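Trullora uses cookies to remember your settings. Accept / Manage

Halliday dining room: changes to service

The dining room at Halliday reopens after the refit with 122 covers, split between the main floor and the terrace side. Kitchen extraction has been replaced and the pass moved to the north wall. The bar now has its own water supply, with a separate filter and shut-off valve.

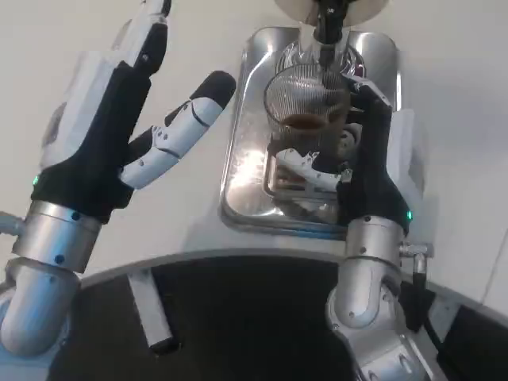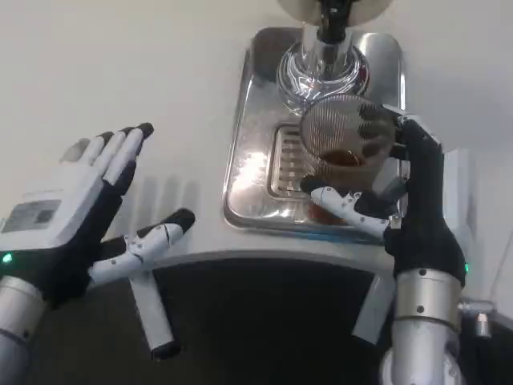 Left hand in both pictures; portafilter in the second.

Lunch is served from noon and last orders are at 2.30. The set menu has two courses and changes monthly until October. Groups of more than ten should book through Mhairi Menzies, who will confirm the menu and deposit in writing. The lower car park closes at midnight.

Comments

Gronus: Is the terrace side heated? The old units were poor.

Tirnow: Booked for lunch last week. Service was prompt, soup under-seasoned. Acoustics better than before.

Sign up for the newsletter. Unsubscribe at any time.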